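Home Products Support Manuals Downloads Contact

Premus Countertop Water Filter: User Guide
Section 4. Installing and Flushing the Filter

6 March 2024
By Benjelloun Product Support

Read this section all the way through before you connect the unit. If you have the under-sink model, use the Tritus guide instead. The fittings are different and the steps below will not work.

4.1 Before you start

Check that your faucet has a removable aerator with threads. Pull-out sprayers and faucets with a built-in sensor cannot be used with the diverter valve. You will need a soft cloth, a pitcher or large bowl, and the two rubber washers from the small bag taped inside the lid of the carton. Keep the spare washer with this guide.

CAUTION: Use cold water only. Hot water damages the cartridge and the damage is not covered by the warranty.

4.2 Attaching the diverter valve

1. Unscrew the aerator from the end of the faucet. If it is stuck, wrap it in the cloth and use pliers.
2. Take out the old washer. It sometimes stays up inside the faucet.
3. Wipe the threads clean.
4. Put one of the new washers in the top of the diverter valve, flat side up.
5. Screw the valve onto the faucet by hand. Do not use a wrench.
6. Run cold water with the lever in the OFF position and look for drips around the collar.

If the valve drips, take it off, seat the washer again and retighten. Faucets with inside threads need the brass adapter, which goes between the faucet and the washer.

4.3 Placing the unit

Stand the filter on a level surface within reach of both hoses. The hoses should lie in a loose curve with no kinks. Leave enough room above the housing to lift the cap straight up, or you will have to move the unit every time you change the cartridge. Keep it away from the stove and out of direct sun.

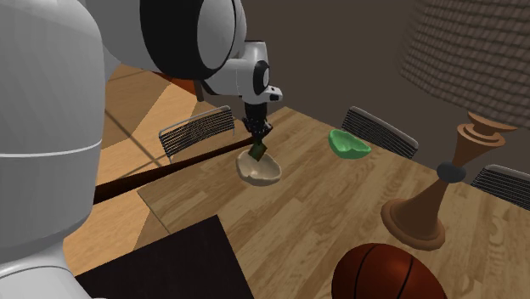 The unit weighs a good deal more when it is full, so choose its place before you run any water through it. If the counter is tiled, set all four feet on the same tile or check that the housing does not rock. The feet do not adjust.

4.4 Fitting the cartridge

1. Turn the cap counterclockwise and lift it off.
2. Remove the plastic wrap and both end plugs from the cartridge.
3. Rinse the outside of the cartridge under cold water for a few seconds.
4. Lower it into the housing with the arrow pointing down. Press until it seats on the post.
5. Check that the large O-ring is in its groove. Wet it with a little water.
6. Replace the cap and turn it clockwise until the marks line up.

NOTE: Do not use petroleum jelly or cooking oil on the O-ring. Both make the rubber swell. Drultusard seal grease may be used and is sold with the replacement cartridges.

4.5 Flushing

A new cartridge sheds fine carbon dust. The first water may be gray or black and should be thrown out.

1. Put the end of the spout over the sink.
2. Turn on the cold water slowly, to half flow.
3. Move the diverter lever to ON. Air will sputter from the spout at first.
4. Let the water run for 18 minutes.
5. Move the lever to OFF and let the housing drain down. A slow drip from the spout is normal during this time.
6. Fill the pitcher and look at the water against a white background. If you still see dust, flush for another few minutes.

Cloudy water that clears from the bottom up is only trapped air. It can go on for several days after a cartridge change and the water is fine to drink.

The flushing water can be saved for house plants once the dust has cleared.

4.6 Setting the cartridge counter

The dial on the base keeps track of how much water has gone through the cartridge. Turn it to 200 after fitting a new one. Each mark is one gallon, and the dial turns back toward zero as you use the filter. Flushing uses up part of the count, so you may find the dial reading 158 or even lower if you flush more than once. Leave it where it is.

Change the cartridge when the dial reaches zero or after six months, whichever comes first. In areas with a lot of sediment the flow may slow down well before that. See Section 6 for cleaning the inlet screen.

4.7 If you stop using the filter

After two days without use, run the water for one minute before drinking. After two weeks or more, repeat the full flush in 4.5. If you will be away longer than a month, take the cartridge out, discard it, and leave the housing open to dry.

CAUTION: Never let the unit freeze. A housing that has been frozen may crack later under pressure even if it looks sound. Replace it.

Continue to Section 5, Daily Use.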